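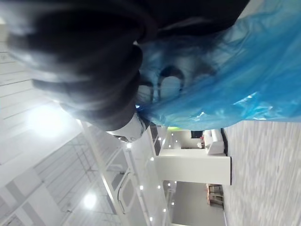
**Bins, bags and the lounge corner: does sorting at the door change anything?**
Nayara Aguiar, second-year project, Facilities and Environment module

## 1. What I was asked to find out

The brief from Trodov, who run the cleaning contract for our floor, was to "demonstrate the benefit" of the new sorting bins. I had trouble with that wording from the start. A project that already knows its result is an advert, and I told my supervisor so. We agreed on a plainer question: do people in the small lounge put their waste where the labels say it should go, and do the thin blue liners help or get in the way?

The leaflet that came with the bins claims that clear labelling "transforms habits". It gives no source. I wrote to ask for one in October and have had no reply.

## 2. The room

I chose the lounge corner for its simplicity. It has two pale armchairs, each with a beige cushion, and a round white table between them on a thin metal stand. The walls are off-white with black skirting and the carpet is grey and streaky, so a dropped wrapper shows up straight away. Past the glass partition is the corridor, with a white counter further along, and a fair amount of the waste seems to be carried in from that direction.

People sit for a few minutes, drink something and go. I expected this to make the results cleaner than they turned out to be.

## 3. Method

I checked the corner 48 times over 4 weeks, skipping the days when the room was booked. At each check I wrote down what was in each bin and what had been left on the table or chairs. I wore gloves and put everything back where I found it. Liners were changed by the cleaners as normal, apart from one Tuesday when I did it myself to see how awkward it was. It was quite awkward. The film is so light that it clings to whatever is near it, and getting the rim to fold down evenly over the small basket took me several goes.
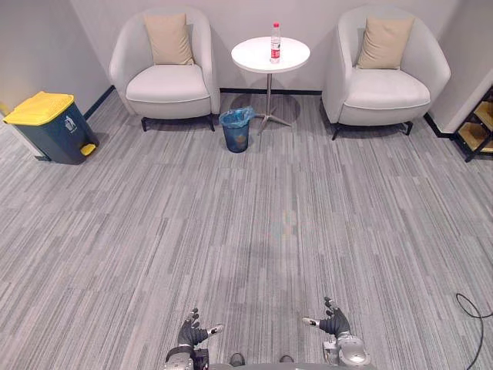
The small dark blue basket sits right in front of the table stand, between the chairs. The big pedal bin with the yellow lid is over by the side wall. Anyone in the right-hand chair has to get up and walk past the other chair to use it, and I doubt the person who drew up the layout ever tried this with a coat and a bag.

## 4. What I found

The small basket took nearly everything, whatever it was. Tissues, fruit peel, receipts and bottles all went in together. The pedal bin has a waste-sorting symbol on its front, but the symbol is small, and of the 12 people I spoke to only 4 could tell me what it meant. Two of those gave different answers.

Drinks bottles were the item most often left on the table. A bottle with something still in it is a nuisance to sort: it shouldn't go in with the dry waste, there is no sink in the corner, and so it stays put until a cleaner deals with it. The leaflet has nothing to say on the matter.

As for the liners, they stop the basket getting dirty and they tear if pulled by one side. I can't find any sign that their colour told people anything. Three people thought blue meant recycling, and one thought it meant the opposite.

## 5. Problems with my own work

I was visible. On at least two occasions someone saw my clipboard and moved a bottle from the basket to the pedal bin, so my figures may flatter the scheme. I also had no count from before the new bins arrived, which means I can't say that anything improved or got worse. Trodov's draft summary says "improved". I have asked them to take my name off it unless that word goes.

## 6. Suggestions

- Move the pedal bin next to the table, or take the small basket away for a month and see what happens.
- Replace the small symbol with words in large print.
- Decide what should be done with half-full bottles and put it on the wall.
- Count first, next time.

The check sheets are in the module folder under reference 3063.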